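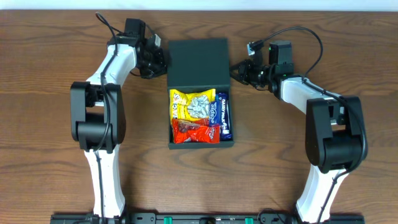 5 min read

Care packages for a kid away at school: what survives the trip?

plumtree_lane
My youngest is finishing her first year away and finals hit in May, so I want to send one more box before she comes home. I've been doing these since the fall and I love it, probably more than she does if I'm being truthful, and I've gotten into the habit of using a flat box with a hinged lid instead of a plain shipping carton, because opening a lid feels like getting a present and slitting tape feels like getting a water filter. Sweets go in the flat box, flat box goes in the carton, and everything else gets tucked around it.

My trouble is the everything else. Last time I sent homemade oatmeal bars and she told me (very kindly, she is a kind girl) that they had become "more of a granola." The carton was 12 inches on the long side and I thought I'd padded it pretty well. So what do you all send, and how do you pack it? She's 723 miles from our driveway, if that matters, and the package usually spends four or five days getting there.

gravy_boat_captain
Oh, I miss this stage! We sent boxes to two boys for six years between them, and my advice is to give up on homemade unless it's something dense. Brownies, yes. Fudge, yes. Banana bread if you wrap it the minute it's cool and then wrap it again. Oatmeal bars are all edges and no middle, so they never stood a chance.

Wrapped sweets from the store are the way to go for the rest. Pack them close. If you can shake the box and hear something, it isn't full yet.

tinwhistle
I'm going to disagree a little bit, with love. My parents mailed me store candy my whole first year and there was a shop downstairs in my dorm selling the very same things. What I wanted was my mother's lemon cookies, and I ate every crumb out of the bottom of the tin with a spoon. Crumbs are fine! Your daughter ate the granola, didn't she?

plumtree_lane
She did eat the granola. She put it on yogurt.

tinwhistle
Well, there you go.

gravy_boat_captain
I'll give you the lemon cookies, but I stand by the store sweets for a finals box in particular. Our older one had a study group that met in the Trorov building until all hours, and he told us the reason he liked little packets was that he could hand them around the table without anybody worrying about whose hands had been where. He became quite popular. You can't do that with a spoon and a tin.

north_porch_nell
Can I put in a word for things that aren't food? I sent my granddaughter a roll of quarters for the washing machine, a pair of thick socks, and a pack of decent pens, and she still talks about the pens. I also write one long letter and fold it very small so it goes under the lid where she'll see it first. She's out at Pirnden, where the mail room closes at 4 in the afternoon and the line is terrible, so I figure if she's going to stand in it there had better be something worth reading at the end.

On packing, I save tissue paper all year and crumple it loosely in the corners of the outer carton. I've tried the air pillows and I don't care for them. They pop, and then you've got a pocket of nothing.

boxcar_willa
I worked the counter at a shipping store for a good long while and I have to stick up for the air pillows. People pack them wrong! They lay one on top and call it done. You want them on all six sides, snug enough that you have to press the flaps down a bit to close them. Tissue settles. By the second truck it's flat as a pancake and your nice box is sliding around in there like a hockey puck.

Also, and I say this to everyone: put a slip with her name and address INSIDE the carton too. Labels come off. We had a shelf in the back of the Jakubowski Street store with packages that had lost theirs, and it about broke my heart at the holidays.

north_porch_nell
Mine has never settled, but I do crumple it pretty hard and I suppose I use more than most people would. The slip inside is a very good idea and I'm going to start doing it.

tinwhistle
Chocolate in May, yes or no? I've had both outcomes.

boxcar_willa
Depends where it's headed, but I'd say no unless it has a candy shell. The back of a delivery truck gets hot well before anyone thinks of it as summer. Gummies stick together but they come apart again. Hard candy and fruit chews will forgive you nearly anything.

gravy_boat_captain
Agreed. We sent a bar of Velico dark one spring and it arrived in the shape of the envelope.

plumtree_lane
You are all so generous, thank you. I'm going to do the sweets box packed tight, brownies double wrapped, socks and pens, the letter under the lid, the slip inside, and I believe I'll try pillows on the bottom and tissue up the sides so that nobody is mad at me. And a small bag of oatmeal bars, already broken up, labeled for yogurt.

Comments

mossyback: Add a phone charger cord. They always lose the cord.

hazel_and_co: My son's favorite thing we ever mailed was our local newspaper with the crossword half done. He finished it and mailed it back!

plumtree_lane: Oh, I'm stealing the crossword.

dishpan_dot: Team tissue. Sorry, boxcar_willa.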